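Projects > Manzano > Progress reports
Last updated: 17 September 2020

Manzano project – progress report to the Stikside fund
Prepared by Yayra Odoi

It has been a really good stretch for us, and I'm happy to have so much to put in this one. When we wrote in July the planner treated each arm as if it were alone in the world. It planned the left arm, then the right arm, and if the two paths crossed it gave up and started over. We now plan both arms together in a single pass, and the difference is easy to feel when you stand next to the table.

Planning

The new two-arm planner is in the main branch. Ekow Agbenyega wrote most of it over the summer, with Senyo Gyamfi doing the collision checking. Our test set has 242 start and goal pairs, all taken from kitchen tasks, and the old planner failed on 70 of them. The new one fails on six. Four of those six ask for a reach that the arms may simply not be able to make, so we are checking the arm lengths in the model before we spend more time on them.

The toaster oven task has been the best teacher by far. A lowered door sticks out right where a gripper wants to travel, and it is glass, so the depth data has holes in it. Senyo's fix is to fit a flat plate to the points we do get along the handle and the hinge, and hand that plate to the planner as a solid object. It's a small piece of code and we love it!
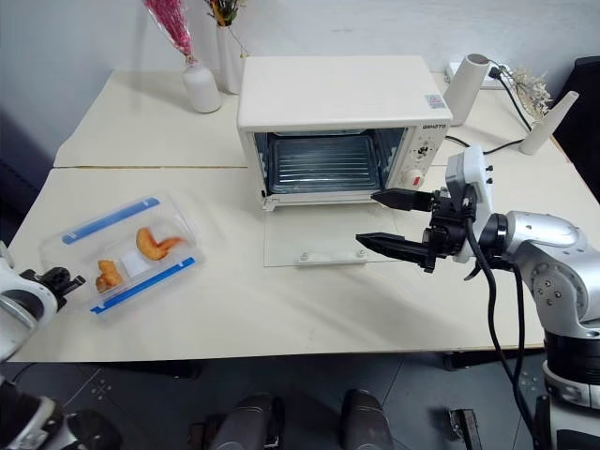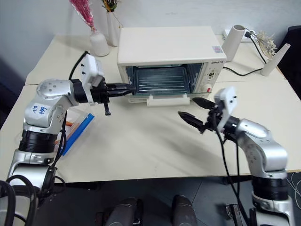
Toaster oven task, door down, with a gripper close to the oven in both views.

Perception

Nasrin Tehrani retrained the object finder on our own table data. Clear plastic is still the weak spot. The finder often picks up the colored latches or the food inside a box and misses the walls, so the box comes out too small and the fingers close early. Nasrin is trying a second step that grows the box outward from whatever parts were found. Early results look promising, but I don't want to put a number on it until it has been through the full test set.

Cables and power cords are now masked out of the grasp list. They used to show up as things worth picking up, which made for some funny logs.

Tooling

Ayuba Aidoo finished the replay viewer, which we are calling Cekitz. You can load any run, drag a slider, and see the camera view, the planned path and the joint readings side by side. Before this, finding out why a run had stopped could eat a whole afternoon. Ekow found two timing bugs in the gripper driver in the first week of using it, and both are fixed. The viewer still loads long runs slowly – Ayuba knows why and has a patch half written.

Behind plan

The move to the Ilten controller software is late. We had meant to be done by now, and the left arm is across but the right arm is not. The gripper messages changed format between versions and we did not spot it soon enough. Running the two arms on different versions works, but it makes every test harder to set up, so this comes first from here.

Next

Finish the Ilten move. Run the whole test set again with the door plate switched on and off, so we can show what it adds. Get Nasrin's box-growing step in behind a setting. After that we would like to start on closing the oven door with one arm while the other holds the food box clear of it – Ekow already has a rough plan sketched out.

Spending is in line with the budget we sent in July, and we are not asking for any changes.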